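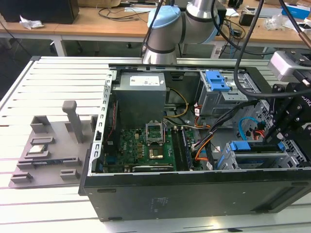 Vidmar Open Tower Set

README, revision 16

Summary

Vidmar is a collection of still images and matching part-state records for an opened desktop computer. It covers four parts that are commonly removed and refitted: the processor, the memory, the 3.5-inch hard disk and the cabling between them. The set contains 3209 records. Each record pairs one image with one line in states.csv.

The intended use is training and checking software that has to tell which parts of a PC are fitted, which are out, and which are present but not seated. It also works as reference material for repair instructions. Laptops, servers and small-form-factor machines are not covered.

Contents

images/ — stills, grouped by view
states.csv — one row per image, one column per part
parts.txt — the 42 part labels with short definitions
inventory.csv — bench inventory, numbered from 4000 upward
CHANGES — history by revision

Bench layout

The tower lies on its side with the side panel off and the open face up. The table top is slotted aluminum. Parts that are out of the case go in the gray printed fixture, which has a position for the processor and one for a memory module. Parts should go back to the fixture between steps and never be laid directly on the aluminum, where a processor can slide along a slot.

Images of the bare table are included under images/table and carry the state "no_part" in every column.
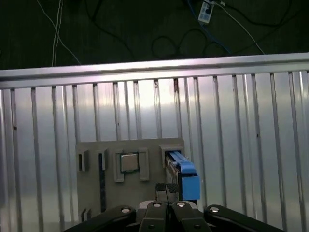
Marks and stains on the metal were left as they are. They are small and dark, and in early revisions a few were labeled as loose screws. Those rows were corrected in revision 12. Glare on the table has its own flag (glare = 1), set by eye when a bright patch covers any channel. Power strips and cables past the edge rail are outside the labeled area.

Part states

fitted — the part is in its place and any latch or bracket is closed
open — the place is empty or its latch or bracket is raised
out — the part is away from the case
hidden — the place can't be judged from this view

A processor socket with its retention bracket raised is "open" even if the chip lies elsewhere on the table. The chip then gets its own row entry, "out". Memory slots are scored one by one, counting from the socket side.

Cabling

Cabling was the slowest part of the labeling. Wires are labeled by where they can be followed to, not by color, and a cable that disappears under a bundle is "hidden" from that point on. Close views of the interior have far more "hidden" entries than the wide ones.

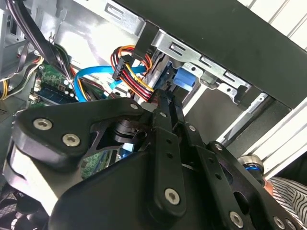
Drive bay brackets, tabs and the sheet metal around them are labeled as case, never as part. The same goes for screws that hold the bay to the chassis. Haris Obradović relabeled all drive bay rows in June after the two annotators were found to disagree on where the bracket ends.

Hard disk

The disk is labeled together with its caddy. When a disk is held over the bay it is "out" until the caddy is inside the bay; there is no intermediate state. Text on drive labels was not masked, so a maker's logo or a capacity such as 1 TB may be legible. Software that reads label text should not be scored on this set, as the variety is too small.

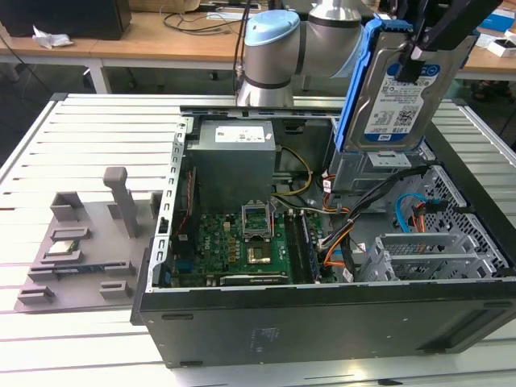 Known problems

The wide views favor one side of the case, and the rear connectors are rarely visible.
Blue plastic is a strong cue for the drive position. Models trained only on Vidmar tend to miss caddies of other colors.
Rows marked "hidden" were not checked against a second view.
The expansion slot covers share one label regardless of how many are fitted.

Related sets

Stivham uses the same part labels for closed cases. Zirdale covers power supplies alone and has a different state column, so the two files can't be joined without the mapping in CHANGES.

Maintenance

Vidmar is maintained at Povance by Wendelin Danzer. Corrections should give the row number, the part label and the proposed state. Corrections without a row number are returned.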